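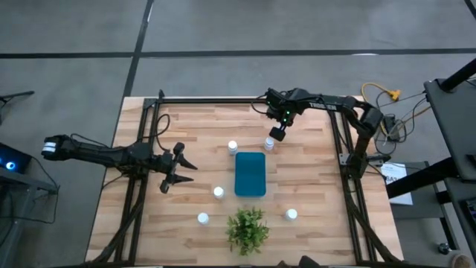
Two robot arms at a table, with a teal tray in the middle and white cups around it. The black tape lines are on the floor.

Rules for Robots (and for the People Standing Next to Them)

Hi! I'm Idun Nordin, and I work with robot arms. When I visit schools, kids always ask me how strong they are, and whether they could take over the world (no, mine have trouble with cups). The question I like best came from a girl in the second row. She wanted to know if robots have rules, like no running in the hallway.

They do! Lots of them. Some are for the robot and a lot more are for us.

What's a safety standard?

Think about the game of tag. If everybody on your street plays it a different way, you end up arguing. So you sit down on the curb and agree: the big tree is base, no tagging people on the stairs. Now anybody can join in and know what to do.

A safety standard is like that, but for grown-ups who build and use machines. People from lots of countries meet, talk for a very long time, and write down what they agree on. Then a person building a robot in one place and a person using it somewhere far away are playing by the same rules. Some of these papers are really long. I've read one on an airplane and I fell asleep twice, but I did finish it.

Rule one: know how far it can reach

Stand up and stretch out your arms. Now turn in a circle. Everything you could bump is inside your reach. A robot arm has a reach too, and it doesn't look around first the way you do (you did look around first, right?).

So before we switch anything on, we work out how far each arm can go. With two arms at one table it gets trickier, because they can bump each other as well! We plan their moves so they don't both want the same spot at the same moment.

In my workshop we use tape on the floor to mark where visitors stop. When the arms are on, you stay on your side of the tape. I stay on my side too, unless it's my job that day to be closer.

Rule two: there must be a way to stop it

In our workshop that's a big red button, and it's called an emergency stop. You push it and the arms quit moving. Everyone who works with us learns where it is before they learn anything else. My friend Krishnamoorthy Poojary makes new people find it with their eyes shut, with the arms turned off, of course.

We test the button every morning. Last January we had 12 visitors in one day and every one of them wanted a turn. It was the best tested button in town!

Rule three: slow first, fast later

When I teach an arm a new job, like moving a cup to a tray, I run it slowly the first time. Really slowly. You could eat a sandwich. If something's wrong, I want plenty of time to see it and stop. We also practice with light things before heavy things, and we never put our fingers between the two parts of the gripper (that's the robot's "hand") while the power is on. It pinches!

Rule four: tidy up

Yes, sorry, this one follows you everywhere. Cords where people walk can trip them, and a person who trips might grab a robot arm to catch themselves. I'm not very good at this rule. Krishnamoorthy has a list by the door with 15 things to check, and cords are on it two times because of me.

Rule five: write it down

If an arm does something odd, we write it in a notebook, even if nothing got broken. What was it doing? Who was there? Our notebook has 144 pages and it's almost full. Reading the old pages is how we found out that one arm always got jerky after lunch. A screw was working itself loose!

Your turn

Get a friend to be the robot. Put a plastic cup on a table and make a line on the floor with tape or string. You give the orders ("arm left, arm down, close your fingers") and the robot does exactly what you say, and nothing else. Before you start, pick a stop word. We used "Ham!" when I played this with my niece Tara, and we laughed so hard that the robot fell over.

Then write three rules that would make your game safer, and trade with another team to see if they can follow yours without asking you any questions.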